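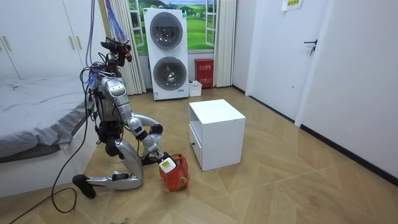 Collecting bedside items in a basket, beside the cabinet.

How to Clear and Reset a Bedside Cabinet

These instructions are issued to residents and housekeeping staff of the Levham residence. They apply to the small white bedside cabinets supplied with each bedroom, and to the light baskets used for gathering items. The procedure was prepared by Raíssa Portela and replaces the sheet distributed in July.

Before you begin

You will need a small basket with a carrying handle, a soft cloth, a bowl of warm water with a drop of dish soap, and a dry towel. A basket with openwork sides is preferred. Line it with a sheet of paper if you are gathering pins, coins, or other articles small enough to fall through.

Set the basket on the floor within easy reach of the cabinet. Check that the floor is clear on the side where you intend to kneel.

Step 1. Gather the loose items

Remove everything from the top of the cabinet and then from the open shelf. Place bottles in the basket first, with their caps tightened. Fruit and other food should go in last so that nothing heavy rests on it. Glassware is to be carried to the kitchen separately and must not be placed in the basket.

Step 2. Empty the drawer

Pull the drawer out slowly and support it from underneath. Papers, eyeglasses, and medicines belonging to the resident are to be laid together on the bed and returned to the same drawer afterward. Do not sort or discard personal papers.

Step 3. Wipe the surfaces

Wring the cloth well before use. Wipe the top, the shelf, and the front of the drawer, working toward yourself. Smudges on the white finish generally lift with a second pass. Scouring pads and abrasive powders are not permitted. Dry each surface with the towel and allow the cabinet to stand open for 6 minutes before anything is put back.

Step 4. Return the basket to the top

Lift the basket from the floor and place it on the cabinet. Keep one hand on it until its base rests flat.

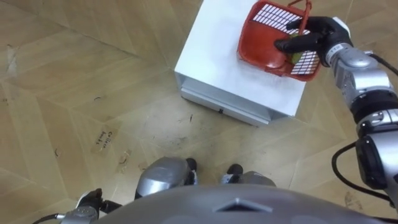

Basket held at the side and rim, over the cabinet top.

The basket should stand well inside the edges of the cabinet. If the drawer will be used while the basket is in place, confirm that the handle does not catch on a lamp cord or curtain.

Step 5. Sort what remains

Take items out of the basket one at a time. Bottles in daily use go on the open shelf with their labels facing outward. Fruit may stay in the basket, where air can reach it through the sides, and should be checked every 2 days. Any piece that has softened should be removed at once.

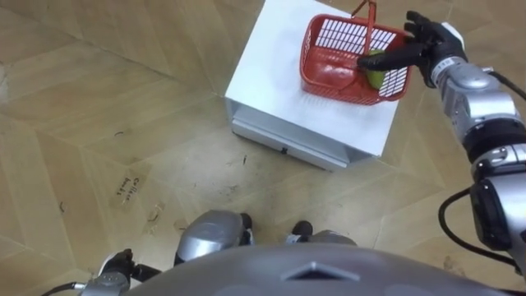
Wellington Brito writes that he follows the same order at home but keeps the fruit basket on the shelf in summer, as the top of his cabinet gets direct sun until noon. He asks whether the drying time can be shortened if the cloth was barely damp. It should be observed in all cases.

Step 6. Finish the floor

Sweep around the base of the cabinet, and move it only if dust has collected behind it. To move it, take out the drawer and lift the cabinet from both sides. Dragging will mark the parquet. Scuffs may be rubbed gently with a dry cloth.

Requests for a replacement drawer knob should be left at the front desk with the room number.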